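Section 4: Working alongside the picking arm
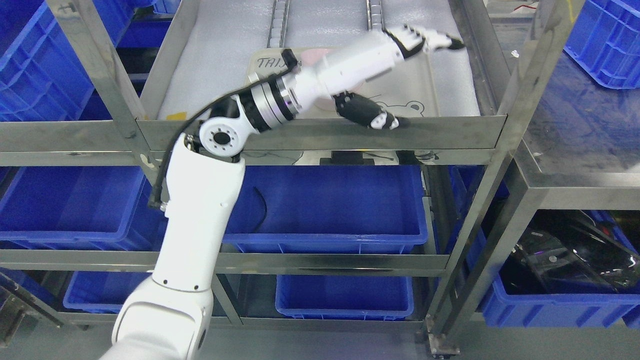
4.1 Who this section is for

This section is for pickers, packers and shift leads at the Ekum site who work at the racks served by the Imitz arm. It covers the start of a shift, stocking, handing work over, and stopping the arm. Installation and calibration are in Section 2. Fault codes are in Section 7.

It replaces the sheet headed "Robot Area Rules", which should be taken down from the noticeboards.

4.2 What changes in your job

Before the arm was installed, one person walked the racks with a trolley and picked every line of an order by hand. The arm now takes the light, repeated picks from the top shelf. People still do the following:

- all picks from the middle and lowest shelves
- anything over 300 grams, whichever shelf it is on
- glass, liquids, and anything in a torn or open packet
- checking the finished order before it goes to packing

The rack operator is a new role. The operator fills the top shelf, watches the job list and deals with items the arm has refused. Operators are drawn from the existing picking team and keep the same grade and breaks. Nobody may work as rack operator until Marama Harawira has signed their training card.

Pick rates on the wall screen now count the arm and the operator together. They are not used to compare one operator with another. If you are told otherwise, raise it with your shift lead.

4.3 Starting a shift

1. Read the handover book. If the last entry says "arm locked off", stop here and find the shift lead.

2. Walk round the rack. Look for items on the floor, bins sticking out past the rails, and anything left leaning against the uprights.

3. Check that the feet of the rack are on their floor marks. If a foot has moved, do not push the rack back yourself. The arm will need its position check run again (see 2.6).

4. Look at the cable along the side of the arm. It should follow the arm with some slack at the elbow. Report any nick, flat spot or loose connector.

5. Check the top shelf. The grey foam sheet must lie flat, with its front edge behind the steel rail.

6. Stand behind the yellow floor line and press RESET on the pendant. Wait for the steady green light.

7. Press HOME. The arm moves slowly to its rest position. Keep behind the line until it has stopped.

8. Sign the book with the time and your initials.

Note: The first move after a reset is always at slow speed. This is normal and does not need reporting.

4.4 Stocking the top shelf

1. Press PAUSE and wait for the amber light. The arm finishes the move it is making before it pauses.

2. Place trays on the foam with the printed side up. Do not stack them.

3. Leave a hand's width between a tray and the front rail. The thumb drops below the palm when the hand is turned and needs room at the shelf edge.

4. Keep items clear of the metal strips that run back across the shelf.

5. Scan the shelf label, then scan each item as you put it down.

6. Step back behind the line and press RESUME.

Caution: Do not hand an item to the arm or take one from its fingers. If it is holding something it should have released, press PAUSE and follow 4.6.

Note: Shiny or see-through packaging is often refused. Put these items in a blue bin on a lower shelf and enter them as hand picks.

4.5 Picking from the lower shelves

The blue bins on the middle and lowest shelves are for hand picking. You will be reaching in below the arm, so the arm must be paused every time, even for one item.

1. Press PAUSE and wait for amber.

2. Slide the bin forward by its rim until you can see into it. If a cable is hanging in or across the bin, do not tug at it. Leave the bin where it is and call maintenance.

3. Take the item, scan it, and push the bin fully back.

4. Step behind the line and press RESUME.

Full bins from the lowest shelf are a lift for 2 people. Use the low trolley.

Warning: An amber light means paused. It does not mean the power is off. Cleaning the arm, changing a fingertip or freeing a jam must be done with the isolator locked off and your own padlock on it.

4.6 When the arm stops by itself

1. Stay behind the line and read the message on the pendant.

2. If it says ITEM NOT FOUND or ITEM REFUSED, press PAUSE, move the item to hand picks and press RESUME.

3. If it says GRIP HELD, press PAUSE, wait for amber, then press OPEN HAND from behind the line. The item will drop on to the shelf.

4. If it says CONTACT, do not reset. The arm has touched something it did not expect. Call the shift lead, who will check the rack and the hand before anyone restarts.

5. If the same message comes up 2 times in one hour, lock off and go over to full hand picking. Write the message down exactly as shown.

Orders do not wait for the arm. The job list moves to the handheld scanners as soon as HAND MODE is chosen, and any half-picked order keeps its place.

4.7 Routine checks

Every 1000 picks the pendant asks for a hand check. The operator locks off, looks at each fingertip for wear and wipes the joints with a dry cloth. Do not use spray cleaner on any part of the arm.

The position check is run by Politis engineers each February and after any rack move. Allow a full shift of hand picking while it is done.

4.8 Contacts

Training cards and operator rota: Marama Harawira
Lock-off keys, maintenance and changes to this section: Stavros Sfakianakis
Spare fingertips and foam sheets: order through Illina stores, using the part numbers in Section 9

Section 4 last revised August 20, 2019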